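Six weeks of grading on one small job

The Kornis spot finally went out in May, and I said I would write up the finishing side once it was off my plate. 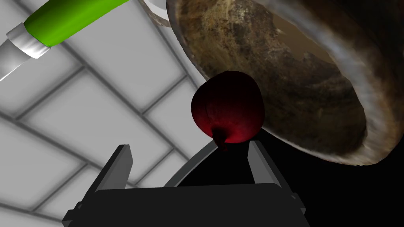 It was a thirty-second commercial and a longer version for the web, both for a bicycle bag company called Kornis. The production company was Nullano. I did the color and a fair amount of cleanup, and a sound studio named Clekel did the mix. I work alone from a back bedroom, so this was a bigger job than I usually get.

The footage came in on two drives. Nullano had shot most of it on a mountain road over three mornings, plus one afternoon in a parking garage. The mornings did not match. The first was overcast, the second was clear, and the third started in fog and ended in full sun. The edit cut freely between all of them, as edits do, and my first job was to make it look like one ride.

I started with the fog. It is easier to pull a sunny shot down than it is to get contrast into a shot that never had any, so I picked the flattest shot in the cut and graded that one first. Everything else was matched to it. The first pass took four days and looked dull. I sent it anyway, with a note that it was only for continuity. The note did not get read, and I spent the next morning on the phone explaining that the final would have more color in it.

The second pass went better. I let the road go a little blue and kept the skin warm, and I stopped trying to make the skies agree. People watch the rider. In the two places where a sky really did jump, I put a soft gradient over the top third of the shot and left it alone.

Then there was the bag. Kornis sells it in a dark orange, and they had sent me a sample so I could check it against the screen. The orange under my desk lamp, the orange by the window and the orange on the website were three different colors. I asked which one they wanted and they said the real one. In the end I matched the website, which was what customers would be comparing it to, and they approved it the same day. I keyed the bag in every shot it appears in. There are 16 of those in the short version and a lot more in the long one. The key held up fine on the road and fell apart in the parking garage, where the lights were nearly the same orange. I ended up tracking shapes by hand for most of that section.

Cleanup was the part I underquoted. The list I was given had 6 shots on it: a road sign, a couple of license plates, a crew van in a turnout, and so on. By the end the list had more than doubled. Most of the additions were reasonable. One was a reflection in a car window that shows for less than half a second, and I spent a whole evening on it. I should have charged by the shot. I have changed my rate sheet since then.

I also want to mention the monitor, as a few people have asked what I use. It is a secondhand Stüber I bought for 700 dollars from a facility that was closing down. It is heavy, it runs hot, and it takes half an hour to settle in the morning. I calibrate it at 100 nits and keep the room dim. I have worked on newer displays that were nicer to look at, but I know this one, and when I see something on it I know what it will look like on a television in a living room.

Delivery had one problem. The broadcast file failed its check because of a few highlights on wet asphalt that went over the legal limit. I had a limiter on the output, but I had turned it off to look at something late at night and never turned it back on. That was my fault. I rendered it again, Clekel sent the mix over one more time with the corrected sync, and it passed the next morning.

The long version is the one I like better. It has a shot near the end where the rider stops to drink and the fog is moving behind her, and I barely touched it. A little contrast, a little less green. The client asked for it to be brighter and then, two rounds later, asked for it to go back.

A few notes to myself for the next one. Ask for camera reports before the drives arrive. Get the product color agreed in writing, with a reference file attached. Build the limiter into the export preset so it can't be switched off by accident – I have done this already. Put a number of cleanup shots in the quote and say what each extra one costs.

I have a music video starting next, all interiors, shot in one night. I'll post some grabs from it if the band says that's okay.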